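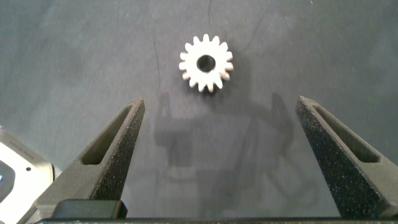
A small white gear at the Plerard sorting bench in Onlow.

Last updated: Wednesday, March 5, 2025

Plerard has moved gear sorting at its Onlow plant to a robot arm, and the three people who did it by hand now work in inspection.

Pay and shifts stay the same, plant manager Danica Lazarević said. Bujar Kneževič, one of the three, said his wrists hurt less - but he misses the talk at the old bench.

A second arm is due in September.

Contact the newsroom | © 2025 Onlow Tita | Back to top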